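Chapter 4: Getting Your Structure Ready to Run

I learned this chapter the hard way. My first proper simulation was a small enzyme, 413 residues long, and I was so keen to watch it wiggle that I skipped every check and pressed go. It blew up after 2 steps! So before we run anything in Govano, we're going to tidy the model (boring, I know, but stick with me).
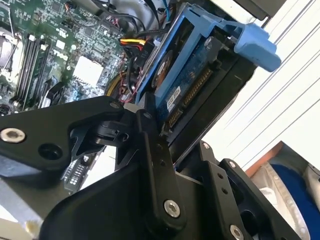
Figure 4.1 Inside an open desktop computer case.

Start with the protonation states. Crystal structures usually leave the hydrogens out, so the software has to guess, and histidines are where it guesses badly. My old labmate Wubit Workneh used to check every one by eye, and I still do.
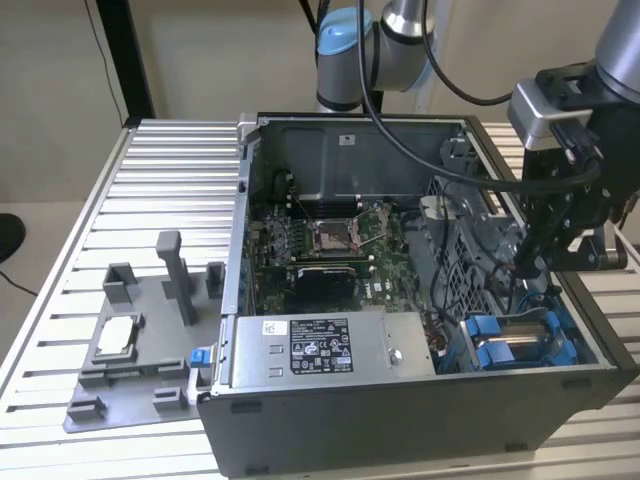
Next comes the water box. Leave a decent margin on every side, or your protein will end up bumping into its own neighbour across the boundary. Then add ions until the total charge is zero.

Energy minimization is the last job, and 800 steps is plenty for the practice model. You don't need a fancy cluster for it either. An ordinary desktop tower will do, the kind you see in Figure 4.3 lying on its side with the panel off, as long as there's room on the hard drive (the blue caddy at the right is holding one) for your trajectory files later on.

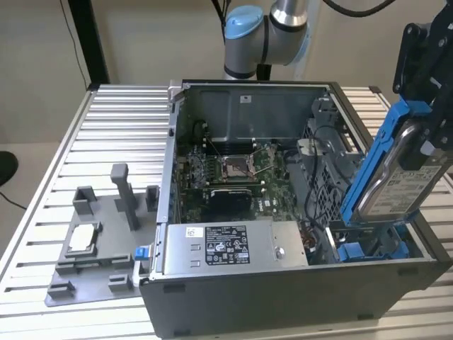
Save your files as you go. Trajectories get big, so I keep mine on a separate drive, much like the one in the bright blue caddy, and label it by chapter.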